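Budgeting for a second pair of hand-held grippers: what am I missing?

Posted by Tariq Yousafzai in Equipment and Purchasing
Sep 1, 2025

We run a small manipulation project at Vullthorpe and currently own one pair of hand-held grippers with marker cubes. They are used for recording desk tasks: picking up stationery, putting papers in a file tray, opening and closing small boxes. I have to submit a budget for a second pair, so that two people can record at once on separate desks.

What I have so far is the price of the grippers, spare jaw padding and a second laptop. The quote from Jitton is valid until the end of the month. Avram quoted as well, but their price leaves out calibration and I can't tell whether that is a real saving.

Specific points I would like advice on:

Should the second pair come from the same supplier as the first, even if it costs more?
What do people allow for consumables and repairs in the first year?
Does a second desk need its own everything (power, lighting, objects), or can the two stations share?

The room has a concrete floor and brick walls, if that affects anything. The finance form wants a single figure with supporting lines, and I would prefer not to go back for a top-up.

Siiri Jankauskaitė

I planned the same expansion last July, so most of this comes from our own purchase records. Taking your points in a different order.

Sharing between stations. Share the objects, share the storage, do not share the power or the host computer. If one station has to stop, the other should be able to carry on. That means a separate supply, a separate computer and a separate set of cables for each desk. Price cables as a proper line. We had them under 'sundries' and the sundries line was gone in the first quarter. Buy them longer than the desk plan suggests, in one length only, so that any spare fits any station.

Same supplier or not. Stay with the supplier you have unless the difference is large. Two pairs with different jaw geometry give you two sets of recordings that need separate handling, and the hours spent on that never appear in the quote. Check three things before signing: that the jaws open to the same width, that the padding is the same part number, and that the marker cubes can be reprinted and refitted without sending the unit back. With the last one, ask for the answer in writing. 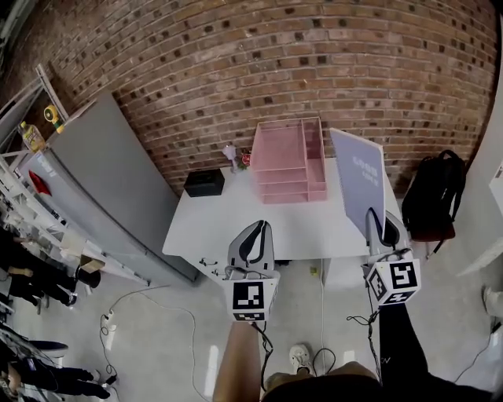 Can the marker cubes be left out of the budget if the supplier includes a set with each gripper?

Keep a line for them. The included set covers delivery and nothing more, and a cube with a chipped face or a scuffed print has to be replaced before the next recording. Allow for one full spare set per pair, plus the fixings, and ask whether the pattern files are supplied so that you can print replacements in-house.

Consumables and repairs. Our first-year figures for one pair, for comparison:

Jaw padding: 60 pounds
Cables and connectors: 200 pounds
Spare marker cubes: 2 sets
Spare trigger springs: 2 packs

Padding wear depends heavily on what is being gripped. Paper and plastic are gentle. Wire mesh is not, and the edges of a mesh organiser will mark soft padding quickly. If your task list includes a lot of mesh or bare metal, double the padding line.

Furniture and room. A plain desk with a clear top is enough. Avoid a gloss finish if you have strong overhead lights – reflections on the work surface cost us several days of recordings before we changed the desk. Brick is a reasonable background. It has plenty of texture, which helped our tracking compared with the painted wall we used before. On a concrete floor, budget for cable covers and a mat for each operator. Standing sessions on bare concrete are tiring, and a dropped gripper usually means a new jaw.

Calibration. Treat the Avram price as incomplete until you have a figure for it. Ask both suppliers what calibration includes, how often it should be repeated, and who pays the carriage. If it can be done on site with a printed board, add the board and half a day of somebody's time. If the unit has to go back, add carriage both ways and assume that station is out of use in the meantime. On our form the second option came out dearer, although the purchase price was lower.

I would also put operator time on the form as a separate line, even if your finance office strikes it out. The hardware was the smaller part of our total.

benchside_mk

Get the one with the longer warranty. We bought from Tisport and had no trouble.

Tariq Yousafzai

Thank you, Siiri. I had nothing down for cable covers, mats or spare cubes, and the padding line was too low given that we do use a mesh tray. I have written to Avram for a calibration price and to Jitton about the pattern files.

benchside_mk – do you remember whether the Tisport warranty covered the jaws, or only the electronics? Both of my quotes exclude anything they class as a wearing part.

benchside_mk

Electronics only, I think. I would have to look. The padding was definitely extra.

Siiri Jankauskaitė

That is the usual arrangement. Ask for the list of wearing parts with prices before you order and attach it to the form. Ours went through without queries once the list was included. Check too that the prices are held for the length of the warranty – our supplier agreed to this when asked, but it was not in the original quote.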